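Manipulation Working Group
Minutes of the meeting held 11 September 2023

Chair: Vusumuzi Adams
Minutes: Sheldon Bélanger
Also represented: Bench Testing, Controls, Purchasing, Safety
Apologies: Facilities

1. Opening and agenda

The Chair opened the meeting and asked for additions to the agenda. Controls asked that the question of wrist cable routing be taken with item 4. This was agreed. Purchasing asked for it to be recorded that no order for hands is to be placed before the October meeting.

2. Minutes of the previous meeting

The minutes were accepted with one correction. Under the item on spare parts, "finger covers" should read "fingertip covers." The Minutes Secretary will amend the file copy.

3. Matters arising

3.1 Fixture for the pull test. The new fixture has been received and fitted. Bench Testing reported that the first set of bolts was too long and has been exchanged.

3.2 Access to the controller logs. Access has been given to Bench Testing. Purchasing does not need access and has withdrawn its request.

3.3 Loan agreement for the Kaimal two-finger gripper. The agreement has been extended to the end of October. The Chair has signed it. A copy is in the shared folder.

4. Comparison of end effectors

4.1 Scope. The Chair restated the purpose of the comparison. The group has been asked to recommend an end effector for the two-arm station, where small parts are picked from a flat surface, turned, and passed from one side to the other. Two candidates are under test: the Flera multi-finger hand and the Kaimal two-finger gripper. The vacuum tool discussed in the spring remains out of scope.

4.2 Part set. Bench Testing tabled the part set, which now has 23 items. The meeting discussed whether the set favors one candidate. Controls noted that many of the items have flat parallel sides and suit a two-finger gripper well. Bench Testing replied that the set was drawn from the parts the station is expected to handle and had not been chosen with either candidate in mind. The Chair ruled that the set would stand, and that results for round and flat-sided parts would be reported separately.

4.3 Results to date, Kaimal gripper. Testing is complete. Each item was presented 32 times. The gripper dropped 6 items on at least one attempt, most of them round. Bench Testing described the results as steady from one day to the next. The main weakness is in turning a part after it has been picked up, where the part has to be set down and gripped again. This adds time to each cycle and was seen as a concern for the two-arm work in particular.

4.4 Results to date, Flera hand. Testing is about half complete, and no totals were tabled. Bench Testing gave a verbal account. The hand can close around a raised shape from more than one side and is less sensitive to where the part has been placed. Against this, thin parts lying flat are hard to pick up, and setup takes longer after each change of grasp program. One fingertip cover has been replaced. The Chair asked that the replacement be entered in the maintenance log, with the part number, and that any further replacements be treated the same way.

4.5 Force settings. Controls explained that the two candidates do not report grip force in the same way. The Kaimal gripper gives a single value, while the Flera hand gives a value for each finger. The meeting considered three ways of putting these on one scale and could not agree on any of them. It was decided to compare outcomes only (part held, part slipped, part dropped) and to leave force out of the summary table. Controls asked that its disagreement with this decision be recorded.

4.6 Wrist cable routing. Controls raised the length of free cable at the wrist. A loop that is too short limits rotation, and a loop that is too long can reach the other arm when both are working over the same part of the table. Bench Testing has been using a moderate loop and has had no contact between cable and arm so far. Safety asked for a written limit in place of the operator's judgment.

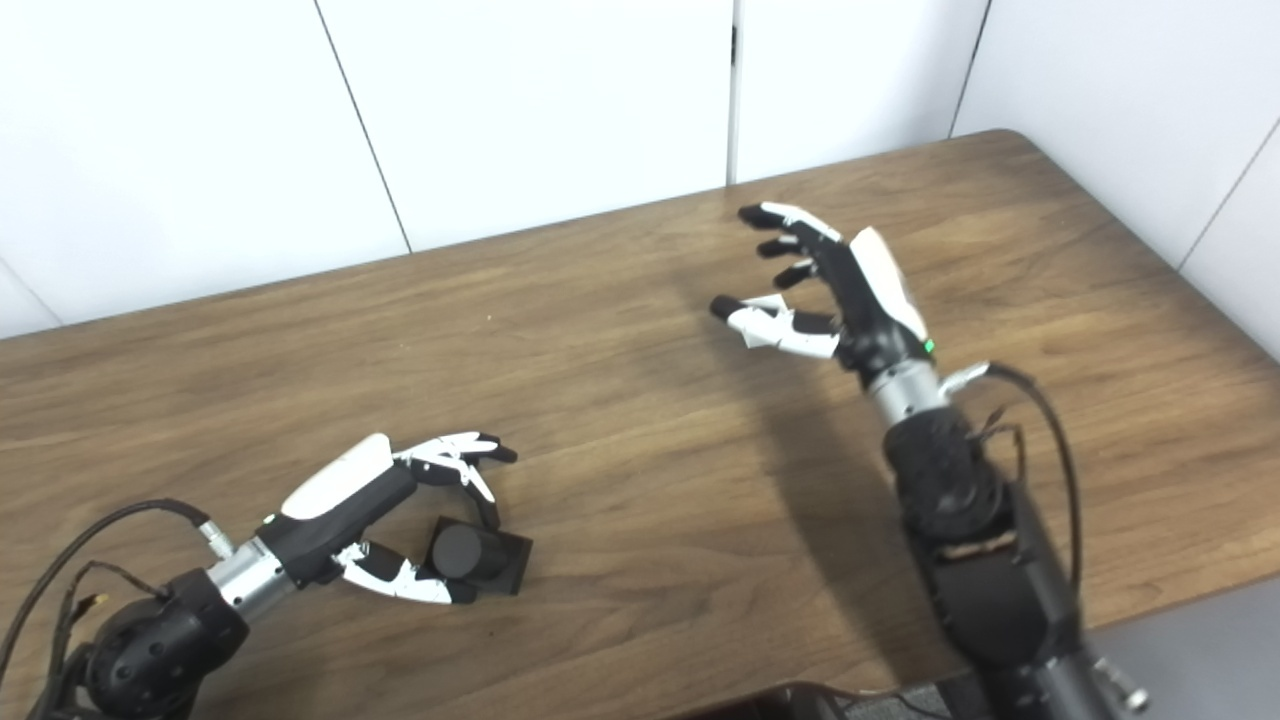 Safety will draft the limit with Bench Testing and circulate it before the next meeting. Until then, both arms may be run together only at reduced speed, with an operator at the stop button throughout. Controls asked whether this applied to runs in which one hand stays open and takes no part in the grasp. The Chair confirmed that it did, and that there would be no exceptions for short runs.

5. Controllers

5.1 The meeting received a short report on the Miroten controller and the Hustik controller. Both drive the arms without fault. The Hustik unit starts up more quickly, and its error messages are easier to follow. The Miroten unit keeps a fuller log, and Bench Testing has come to rely on it.

5.2 Purchasing asked whether the old in-house controller, in service since 2006, could be retired. Controls advised that one of the pull test scripts still runs on it and will need to be rewritten first. The work is not difficult but has not been assigned. The Chair asked Controls to assign it.

5.3 It was agreed to remain on the Miroten unit for the rest of the comparison so that all results come from the same controller. The Hustik unit will be kept as a spare.

6. Cameras

Bench Testing reported that the overhead camera loses sight of the part when the hand comes down over it. Adding a second view from the side was discussed. Purchasing has no funds set aside for this in the current budget. The item was held over, and Bench Testing was asked to bring a list of the part items affected.

7. Actions

Bench Testing: complete the Flera hand tests on the full part set, with round and flat-sided parts reported separately. Due before the October meeting.
Bench Testing: enter the fingertip cover replacement in the maintenance log. Due at once.
Bench Testing: list the items lost from the overhead camera view. Due before the October meeting.
Safety, with Bench Testing: draft a written limit for free cable at the wrist.
Controls: assign the rewrite of the pull test script.
Purchasing: obtain current lead times for both candidates, including spare fingertip covers.
S. Bélanger: amend the previous minutes as noted under item 2.

8. Other business

Safety reminded those present that the test room door is to be kept closed while the arms are powered. Purchasing asked for delivery notes to be handed in on the day goods arrive. There was no other business.

9. Next meeting

The next meeting will be held in October, on a date to be confirmed by the Chair. The Flera hand results will be taken as the first item after matters arising.

Minutes recorded by Sheldon Bélanger. Subject to approval at the next meeting.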